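Anyone here using the Lorora hand-held gripper kit? Worth it for a small group?

Posted in Robot Arms & Kits
14 comments · 6 shares

Hi all, I'm trying to decide whether to spend our little budget on the Lorora kit, the one where you hold a gripper in your hand and record yourself doing chores so an arm can learn from it later. We already have an arm (secondhand, it works fine) and right now we teach it with a joystick, which is slow and makes everybody cranky.

The sales page makes it sound like you open the box and start recording before lunch. Is that true? I'm mostly worried about setup, how tired your hand gets, and whether the finger pads hold up. Replacement pads ship from Nedport and the shipping costs almost as much as the pads. I'd need it running by December. Thanks in advance!

nedportnewbie
3 likes

Don't have the Lorora but I had the Vieira starter set and sent it back. The trigger was stiff and the software kept logging me out. A friend says the new one is better. If you can find somebody who'll let you hold one first, do that.

gluegunandgears
2 likes · 1 reply

We got the Lorora last spring, the two-gripper bundle, so I can tell you how it went for us. Short version: I like it, I'd buy it again, and no, you will not be recording before lunch.

Setup took us 4 evenings. Most of that was calibration. The printed guide skips a step (you have to restart the app after you pair the second gripper, or it keeps showing you the first one twice!) and I only found that out by digging through old posts on the Girkatport board. Once I knew, the whole thing went quickly. If you're careful I bet you could do it in an afternoon and a bit.

On comfort – it's heavier than it looks in the ads. I'm good for around 69 short recordings and then my wrist wants a break and I start getting sloppy. Sloppy recordings are worse than none, so we swap people before it gets to that point. Get whoever has the smallest hands to try it early on, too. The grip is clearly shaped for somebody bigger than me.

The pads have been better than I expected. We've replaced 2 so far, and one of those was my own fault for leaving it next to a heater. They do great on thin flat stuff that you can pinch from both sides. Slick round things are another story and I've pretty much stopped trying to do jars. 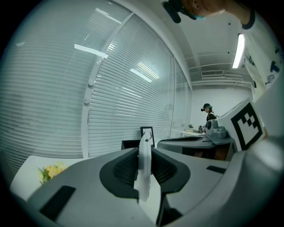
The other thing I'd plan for is your room. Ours is bright and I thought that would be a plus, but glare gave us more bad takes than anything else we did. Closing the blinds helped a little. Turning so the windows were behind whoever was recording helped a lot more, so leave yourself enough space to move the table. And check your first few files before you do a big batch. I lost a whole evening of work to a smudge on the lens and I'm still a bit sore about it.

Support was fine. I wrote to them with a dumb question and got a real answer the next morning, from a person. I wouldn't pay for the extended plan, though, unless your group is hard on equipment.

For December I think you're OK if you order soon. Add a spare set of pads to the same order so you only pay that shipping once.

benchtopbadger
11 likes · 4 replies

We only have the single gripper and it's been enough for drawers and cups. You can add the second one later, same price as far as I could tell. Charge it overnight the first time.

slowsolder
1 like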